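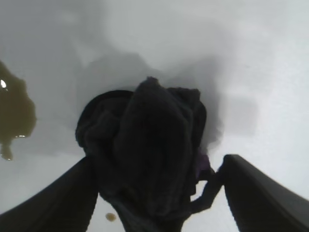

Ticket 178: Arm holds on to dark fabric after release command
Project: Clidden (laundry sorting, student robotics club)
Opened by: Tia Pilkington
Priority: High, according to me. Medium, according to the dropdown, which resets itself.
Status: Closed, with grumbling

What happens
The arm picks up a dark piece of clothing, carries it to the drop point, reports "released" and drives home with the clothing still in its fingers. It then reports an empty gripper and goes looking for its next victim. Light-colored items drop fine.

What should happen
It lets go.

Setup
Wrist camera on, club build of the Lutilell control script, two-finger gripper, white work surface. Closing force set to 600 in the config. The config does not say 600 what.

Log

Entry 1. Restarted everything. No change, but it had to be done or someone would have asked.

Entry 2. Ran the open command by hand from the console with no fabric. Fingers open all the way. Same command with a black item in the grip: fingers twitch and stop. So the motor works and the script is changing its mind.

Entry 3. Found the check that changes its mind. Before opening, the script compares the wrist picture with a stored picture of an empty gripper. If they match closely enough it decides there is nothing to release and skips the rest of the move. The fingers are charcoal black. Dark cloth bunched up between them looks, to the script, like more finger.

Entry 4. Tried raising the match threshold to 81. Dark items now release. So does everything else, halfway across, including one that missed the bin completely. Put it back.

Entry 5. Shadow on the white surface is also being picked up as part of the object. The outline the script draws is a large gray cloud with some laundry in it. Moved the lamp. The cloud moved too.

Entry 6. Acheampong (our name for the older branch, don't ask me) never had this check. It just opened the fingers when told to. The check was added in April to save time on empty trips. I have looked up who added it and it was me.

Entry 7. Took the picture comparison out of the release step and used finger position instead. If the fingers have not closed fully, something is between them. Ran the dark pile through twice on 12th May and every item came off at the drop point.

Still open
Thin straps may still fool the finger position check. I will file that separately once I can make it happen on purpose.
Please wipe the surface before the next session. Brown spots get outlined as objects and the arm will try to fold them.
The Trarnby demo needs this build, so leave the release step alone until afterward. This includes me.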